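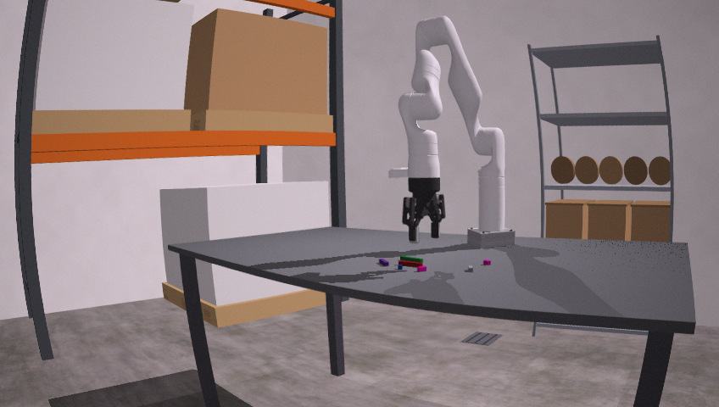 Trarkgate says its simulated arm has taught itself to tidy a table. Customers may want to see the real table first

Warehouse software firm Trarkgate has finished the first round of a project to train a sorting robot almost entirely on examples made inside a computer, the company said in June. It claims the approach will spare its customers months of setup. The figures it has released so far don't show that.

The project, called Kirkitz, puts a simulated two-finger arm at a simulated table in a simulated storeroom and has it pick up small colored blocks. Operators steer the arm through each attempt with a handheld controller. Every attempt is saved, labeled as a success or a failure, and fed to a learning system that is supposed to work out how to do the job without the operator.

Trarkgate says it has 1,044 saved attempts. Of those, 644 were kept for training. The rest were thrown out, and the company's summary gives only one line on why: "operator error or unsuitable start." It does not say how many fell under each heading, or who decided.

That matters more than it may sound. A system that learns by copying will learn whatever it is shown. If the awkward attempts are removed before training, the system never sees what an awkward attempt looks like or how a person gets out of one.

Kęstutis Kütt, who runs the project, rejected the idea that the set had been cleaned up to flatter the results.

"If an operator drops a block because he sneezed, I don't want the robot learning to sneeze," he said. "We kept plenty of clumsy ones. Anyone who has watched them will tell you that."

The recordings are not public, so few people have watched them. Kütt said the company was "looking at" releasing a portion but would not give a month.

The blocks are another sore point. They come in several colors and a few sizes, and they make a reasonable first exercise. They are a long way from what Trarkgate's customers move. Drivstead, the parts distributor that has agreed to host the first trial, ships gaskets, bagged screws and shrink-wrapped bundles, much of it floppy or shiny. None of it is in the training set.

The scenery has been given more attention. The storeroom has pallet racking with orange beams, cardboard boxes, a blotchy floor and heavy shadows across the tabletop. Trarkgate says the lighting is changed between recordings so the system won't depend on any one look. Whether that carries over to a camera with dust on the lens is a question the summary leaves alone.

Then there is the test itself. The trained system was given 375 new block layouts and, according to the company, cleared "a large majority" of them. Asked for the number, a spokesperson said it would be included in a fuller report. All of the layouts were simulated too, and used the same table.

On real equipment, Trarkgate has run roughly 60 attempts, at its own workshop in Sepp. Kütt described them as "encouraging and a bit humbling." The arm often closed its fingers slightly to one side of the block, he said, and an operator had to step in on some of the runs. He did not have a count of those.

He defended the decision to start on a screen. Recording on a physical arm is slow, he said, and a bad move can wreck a gripper. "In simulation I hit reset and the operator goes again. I can't do that with a bent finger."

That is a fair argument for how to begin. It is a weaker one for the claim in Trarkgate's announcement that sites will be able to "switch on and go." Drivstead appears to be taking a cautious view as well. Its trial will cover a single packing bench, and staff will keep sorting by hand alongside it until the results are in.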